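Home | About | Programs | Reports | Contact

Print this page | E-mail this page

Plikside Clothing Exchange
Progress report to the Egilsson Fund
Wednesday, April 12, 2023

Prepared by Rocío Cordero

The grant pays for rent, shelving and one part-time post at the exchange. Rent is paid through October. Darmawan Osman started in the post on schedule and works three days a week.

We served 163 households this period against a target of 300 for the full year. Demand was highest for children's coats and school shoes. Men's work pants ran out twice, and we bought replacements from the supplies line.

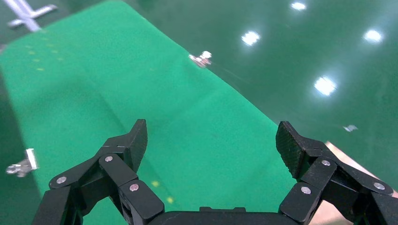

Green cloth with a slightly fuzzy surface.

Household linens were added in the second month. Musa Ogunleye set up a simple sorting guide so that stained or torn items go to rag recycling on the day they arrive. Collections now run from 11 drop-off points, and two more have asked to join.

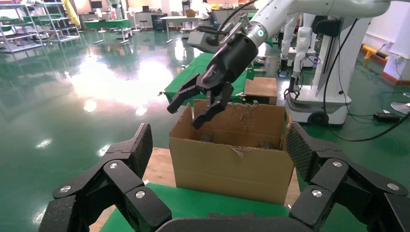
Open cardboard box on a green-topped table.

Shelving is behind. The first supplier canceled, and the new order is due in three weeks. The cost is unchanged. The van needed new brakes, which we paid for from our own reserve.

Next period we plan to open one evening a week and start a repair table. Demetrio Collado will send the receipts separately.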